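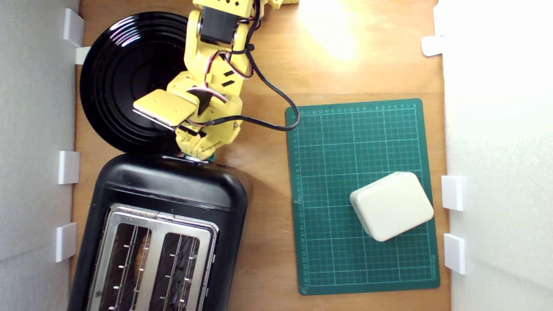

Yellow robotic arm above a light brown wooden tabletop, with a round black plate.

Zirside Wetlands Trust asks for Sendum Moss to keep its protected status

For immediate release

The Zirside Wetlands Trust has today published its full response to the proposal to withdraw the Protected Landscape Order from Sendum Moss, and is asking everyone who walks, fishes, paints, birdwatches or simply likes to stand and look at the place to send in their own views before the consultation closes on Sunday at midnight.

Sendum Moss covers 345 hectares of raised bog, wet woodland and rough grazing between the village of Osman and the old Zirside road. It has been covered by the Order for 19 years. In that time drains have been blocked, birch has been cleared from the deepest peat, and the moss has slowly begun to behave like a bog again, with sphagnum creeping back over ground that many of us remember as bare and brown and cracked every summer.

The proposal now before the district would lift the Order from the whole of the site and replace it with a general policy covering all open countryside. The stated aim is to make the rules simpler for landowners. The Trust has a good deal of sympathy with that aim, having filled in many of the forms itself, but believes the general policy leaves out the three protections that matter most on peat: the ban on new drainage, the ban on new hard tracks, and the requirement to consult before any extraction licence is considered.

Ratih Lubis, director of the Zirside Wetlands Trust, said: "I have been coming to Sendum Moss since my children were small enough to be carried over the wet bits, and I still find something new on nearly every visit. Last spring it was a pair of curlew on the northern edge, where we hadn't heard them for years, and I'm afraid I stood there grinning like a fool until my boots filled up. We do understand why people want simpler rules. We would like simpler rules too! But a bog is held together by its water, and once you let somebody cut a drain through the middle of it, the damage runs a long way past the drain. We are asking the district to keep the Order in place and to sit down with us and the graziers to sort out the paperwork separately."

What the proposal would change

Under the present Order, any work that would lower the water table on the moss needs written consent. Grazing, fencing repairs, hay cutting on the outer fields and the upkeep of existing paths do not. The Trust knows that this has not always been clearly explained, and that some farming neighbours have waited a long time for answers to quite ordinary questions. Its response includes a suggested list of routine jobs that could go ahead without any form at all, drawn up after several long and very friendly evenings in Osman village hall.

Under the general policy, a new drain or track would be treated in the same way as one on any other farmland. Most would need no consent. An application to extract peat would still have to be made, but there would be no duty to tell neighbouring parishes or to publish a water study beforehand.

The horticultural supplier Dernavico has told the district that it would like to look again at the southern part of the moss, where peat was dug commercially before the Order was made. The company has not submitted an application. The Trust met its local managers in January, was given a courteous hearing and a very good lunch, and has been promised a further meeting. It has asked that any plans be shared with residents at the earliest stage, whatever becomes of the Order.

Wildlife on the moss

Sendum Moss is the largest piece of raised bog left in the Zirside valley. Large heath butterflies fly over the cottongrass in early summer, adders bask along the old tramway bank, and the pools on the eastern side are good for dragonflies from June until the first cold nights. Sundew grows along the edges of the boardwalk, usually to the delight of visiting school groups, who like to know exactly what it eats and how long it takes. In winter the rushy fields hold snipe and the odd short-eared owl, and at dusk there is often a woodcock coming out of the wet alder to feed.

The moss is also useful to people who have never set foot on it. It holds rain back after heavy storms and lets it go slowly into the Sendum Brook, which runs behind the lower gardens in Osman. Residents of Mill Row, who have had water in their kitchens more than once, have written a separate letter in support of keeping the Order, and the Trust is grateful to them for letting it be attached to the response.

What local people have said

When the proposal was first announced, the Trust opened a short survey, with paper copies left in the library, the post office and the feed merchant's. It received 2144 replies, far more than the office had expected – the envelopes had to be kept in the bath of the upstairs flat for a while. Most of those who replied wanted the Order kept. A good number wanted it kept but made easier to live with, and the Trust has tried hard to give those replies proper weight. Some people wanted it gone, mostly those with land on the western side, and their comments have been included in full, with their permission, so that the district can read them in their own words.

All 13 parish councils in the valley have been sent a copy of the response, and the Trust is happy to send somebody along to any meeting where it would be helpful, at any time of day.

Ratih Lubis added: "Please don't feel you need to be an expert to write in. Some of the most useful letters I have read are a few lines from somebody who walks the dog there every morning and has noticed that the ditch by the second gate stays full now when it used to dry out. If you love the place, say so, and say why. And if you disagree with us, do write in as well, because the district ought to hear from everyone, and we would much prefer to have that conversation now while there is still something to talk about."

How to take part

Comments can be sent to the district planning office by post or handed in at the front desk in Zirside during opening hours. Letters should mention Sendum Moss and the Protected Landscape Order, and should include the writer's name and postcode. Letters put through the district's door by midnight on Sunday will be counted. Younger residents are welcome to write, and drawings may be enclosed.

The Trust's full response, a map of the area and the suggested list of routine works can be read at the Trust's office or at Osman library. Large print copies are available on request. Anyone who would like to see the moss before writing is welcome to join a guided walk on Sunday at 10 am, meeting at the Osman end of the boardwalk. The walk is flat but wet in places, and wellingtons are strongly advised. Dogs are welcome on leads. There will be tea afterwards in the village hall, and cake if the weather is kind to the people bringing it.

Notes to editors

The Zirside Wetlands Trust is a membership charity which looks after bogs, fens and wet meadows in the Zirside valley. It manages the central part of Sendum Moss under an agreement with the landowners.

The Protected Landscape Order is a local designation made by the district. The consultation concerns Sendum Moss only and does not affect public rights of way.

Ratih Lubis is available for interview, by telephone or out on the moss. Requests should be made through the Trust's office in Zirside. Journalists wishing to visit the southern part of the site are asked to call ahead, as the ground there is soft and a guide is needed.

Ends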